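Fleece and soft cloths: folding notes from the Clisto open day

Filed under: Laundry, Bedroom
Last updated 6/12/23

Clisto opened its Wernesine workshop to the public in July. Most of the programme concerned automation for warehouses, but one session dealt with household fabrics handled by gripper, and it produced more usable folding advice than expected. The notes below cover hand folding first and gripper work second. The session was led by Shabani Mushi, who has spent 3 years on fabric handling and answered questions throughout.

Why fleece folds badly

Fleece has loft. Each layer traps air, and the layers slide less than cotton does. A fold pressed flat by hand will rise again along the ridge. The same property troubles a two-fingered gripper: the fingers close on pile before they close on cloth, and a shallow pinch pulls fibres without moving the garment.

Preparing the garment

1. Close any zip. Turn the garment right side out, including the sleeves.
2. Lay it on a surface with some give. Mushi prefers a made bed to a table for demonstrations. The fingertips can press slightly into the bedding and get under the edge of the fabric.
3. Clear small items out of reach of the sleeves.
4. Find the ridge. On a crumpled garment this is the highest fold. Decide which side of it to lift before touching anything.
5. Approach from above with the fingers open, and stop just short of the fabric. Check that the gap spans a single fold.

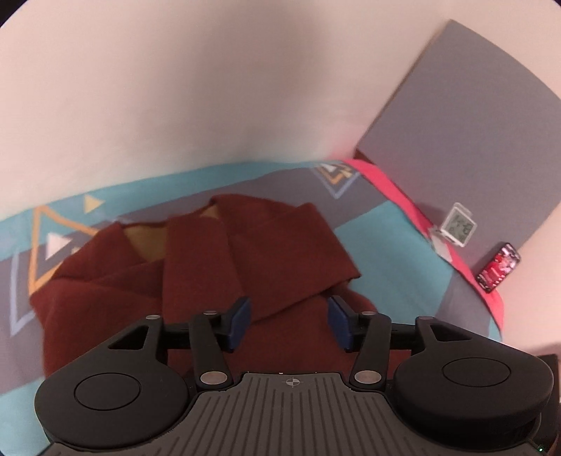
Picking up a single layer

Visitors were invited to try the hand-held gripper themselves. The usual fault was closing too early. The advice given was as follows.

Press down lightly first, then close. The fabric gathers between the pads as they come together. Closing in mid-air over fleece catches the pile only.

Take hold 2 or 3 cm in from the edge. A hem is thicker than the cloth beside it and tends to roll out of the pads. This applies equally to finger and thumb.

Lift slowly and look at the underside. If a second layer is coming up, put the fabric down, open fully and start again. Shaking it loose disturbs the layers already laid flat.

Keep the pads clean. Lint reduces grip sooner than wear does. Clisto wipes its pads with a damp cloth every 100 lifts and lets them dry before carrying on. Rubber-tipped tongs and reaching aids at home can be treated in the same way.

Moving small cloths

A small cloth is harder to place than a garment. It has little weight to hold it down, so the free end follows the hand. Pinch near one end, draw the cloth back low over the surface, and let the rest trail flat behind. High lifts cause the cloth to fold under itself on landing.
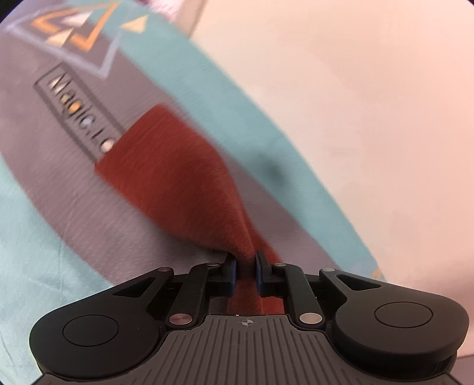 Red cloth gathered between the blue pads, with the wide end spread out.

To release, lower the pinched end until it touches, then open. Dropping from even a small height leaves a twist. A twisted end can be straightened by taking hold of the outermost corner and drawing it sideways.

Questions raised on the day

Does fabric softener matter? Mushi's view is that treated fleece is slipperier and needs a deeper pinch. Clisto leaves it out of the test wash.

How much practice is needed? The Mbwambo bench, a separate fabric trial in the same workshop, has logged 3000 lifts. Mushi reported that thick knits remain the most awkward material.

Can the gripper be bought? Not at present. The Zolex version shown in the next room is for trade use only.

Related: Storing winter layers. Removing lint from rubber. Folding fitted sheets.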